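Print shop & DIY board > Large format > Checker marker mat, paper or vinyl?

urard_7
Need a big black and white checker mat, the kind with the little blocky patterns in the white squares. Flat on a table, stuff gets set down on it all day. Paper one from Holloway curled in a week. Vinyl? Foam board? Budget is small.

altenprints
Vinyl banner, matte. NOT gloss, the lights will kill you. Alport does them by the foot, mine was 158 cm wide and came rolled. Took 5 days to lay flat tho.

grid_goblin
Disagree on banner. It stretches – pull one corner and your squares arent square anymore. Paper glued to foam board, done. Cheap too.

altenprints
Foam board dents the first time you drop a screwdriver on it. And good luck gluing that big with no bubbles.

grid_goblin
Spray glue and a roller. Never had a bubble. ok one bubble

mattemat
Team vinyl. Every white square needs its own pattern so check the file before you pay, my first one had the same row printed twice. Mine's under the orange arm here, goes past the picture on all sides:
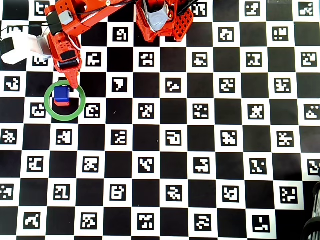

Re: cost

urard_7
Nice, thats the look I want. What did it run you?

mattemat
224 with shipping, back in July. Probably more now.

grid_goblin
224!! For that I'll glue yours myself

urard_7
Going matte vinyl I think. Will ask Alport for a smal sample first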